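October, just after lunch, Briddale bench

Equipment list for next year has to be in by the end of the month, so I'm putting my thinking down while I still have it in my head. We have 3000 to spend on the small-arm side and (as ever!) about four things I'd like to do with it.

The big question is whether we carry on with the servo arm as it stands or put the lot towards one of the ready-built Jallora units. I do have a soft spot for the servo arm, I'll admit it, and it's lovely to have something you can take apart with one screwdriver and put back before tea. Spares are cheap too. Tennant quoted 115 for a pack of servos last time, and I'd want two packs on the shelf before I felt comfortable. The wiring is the part I'd gladly pay to have sorted - all those black cables looping out on either side want proper guides, and I'd like a decent enclosure for the blue board as well.
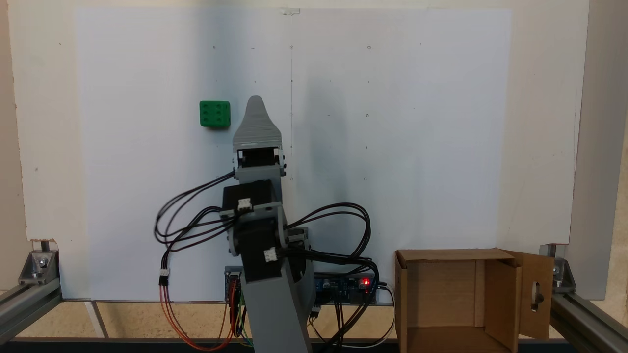 Ilgate came back at 15 minutes past two to say that the Jallora price leaves out the controller and the yearly support, and that once you add both there would be nothing left for spares at all. Their advice was to keep the servo arm another year, spend on cabling and a better power supply, and ask again when the new price list is out.

I must say I'm inclined to agree, though I'd still like a Jallora on loan for a week or two if they'll have it, just so we know what we'd be saving up for. Have pencilled in 15 per cent of the budget as contingency, which feels generous until I remember last year and the postage.

To do: ask Tennant if the servo price still holds, get a quote for cable guides and an enclosure, measure up the extrusion frame before ordering any more corner brackets. Also find out who has the good crimping tool - it isn't in the drawer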